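From: Joris Van Acker
To: sim-practice list
Subject: Re: Draft rules for reporting simulated pick trials, section 3

Hi all,

Catching up on the section 3 thread over coffee, and I have to say this is the best discussion we've had on here in months. Quoting the part of the Isden message I want to answer:

> Our main worry with section 3 is that it asks for too much paperwork
> per scene. If I change the table height and rerun, do I really have to
> file a new scene sheet? We ran 60 trials per layout for the Prullmont
> task and the sheets took longer than the trials. Also, 3.4 says the
> backdrop "shall be recorded." Why? The arm doesn't touch the backdrop.
> I'd drop 3.4 and make the rest a recommendation.
>
> One more thing, on 3.6. "Clear failure" needs a definition. We have
> trials where the gripper closes on the part, lifts it, and the part
> slides out a second later. Two people in our group score that
> differently.

Okay, taking these in a slightly odd order.

First, 3.6, because you're completely right and I'm a little embarrassed it got through. The slide-out case is the one we argue over at Willems too. What we settled on is a hold time: the part has to stay in the fingers, clear of the table, for a fixed time that you write down before the first trial. I don't much care what the number is. I care that it's written down first! If we put that in as a "shall" and leave the number to each group, I think everybody can live with it. Proposed wording:

3.6 A trial shall be scored as a success only if the part remains held, without contact with the support surface, for a hold time stated before the start of the series. All other outcomes shall be reported as failures, with the outcome type noted.

The "outcome type noted" bit is there so that a slide-out and a clean miss don't end up in the same bucket. They say very different things about your friction settings.

Second, the new-sheet-for-every-change question. No, please, let's not do that to ourselves. What I'd love to see is one parent sheet per scene and a short change line for each variation: what moved, old value, new value, and the number of the first trial that used it. We tried this on the Troltisstead layouts and the whole change log for the series came to 6 lines. You can fill it in while the next batch loads. I'll send our blank version to whoever wants it (it's a text file, nothing fancy).

There is one catch. The change line works only when you change one thing at a time. If you swap the lighting and the part set together, that's a new parent sheet, sorry. I was tempted to allow pairs and then I remembered trying to read my own notes from last May.

On random seeds, which came up further down the thread - yes, record them, and record the simulator build next to them. A seed without a build number is close to useless once somebody updates the physics package. We had a series where 56 out of 60 picks succeeded, reran it with the same seed on a newer build, and got a different set of failures. Same total, as luck would have it, so we would have missed it if we'd been logging only the total. I'd like the trial-by-trial list to be required, and I'm happy to defend that one to the end! 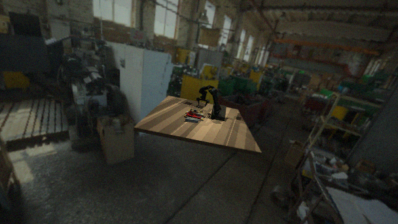 The backdrop rule, 3.4, is the one I'd fight hardest to keep, so bear with me for a long paragraph. The arm may never touch the backdrop, but anything that learns from rendered views takes the backdrop in along with everything else, and a rule that covers only what's on the table leaves most of the picture unrecorded. Take the factory hall render. The task is the arm and the little cluster of parts next to it, with the bright red piece across the middle. Everything else is a hall full of machinery, a row of bright windows down the left wall and an orange crane beam overhead, and there's a mustard-yellow panel directly behind the arm. Put a yellow part in the set, come at it from the wrong angle, and that panel could matter a lot to your detector. The tabletop also has no legs under it. For grasping that's perfectly fine, but if somebody later reuses the scene for navigation, or for anything that reasons about what's holding the table up, they should be able to find that out from the sheet. So my version of 3.4 asks for the backdrop name and version, its rotation relative to the robot base, and whether the support surface is modeled down to the floor or only as a top. That's three entries, filled in once on the parent sheet, and you never think about them again.

I'd also suggest a small addition, 3.4a: where a series is meant to show that a method carries over to new surroundings, at least one run shall use a backdrop that wasn't used in training, and its results shall be listed separately. I know a few of you do this already. It would be great to see it done the same way everywhere.

As for turning the rest of section 3 into a recommendation, I'm against it, but gently. The "shoulds" in the last draft got skipped by pretty much all of us, my group included. A shorter section with real "shalls" would do more good, and I'd gladly trade 3.7 and 3.8 away to get there. Does anyone use 3.8? I can't find a single sheet where it's filled in.

Things I still don't have a good answer for:

- How to record contact settings when the simulator hides some of them. "Default" plus the build number, maybe?
- Whether the start pose of the arm goes on the parent sheet or in the trial list. We've done both - I lean toward the trial list.
- Units for part offsets. Please let's just say millimeters.

If the Isden folks could send the two scorings of the slide-out trials, I'd love to run them against the new 3.6 wording before we fold it in. I can turn that around the same afternoon.

Joris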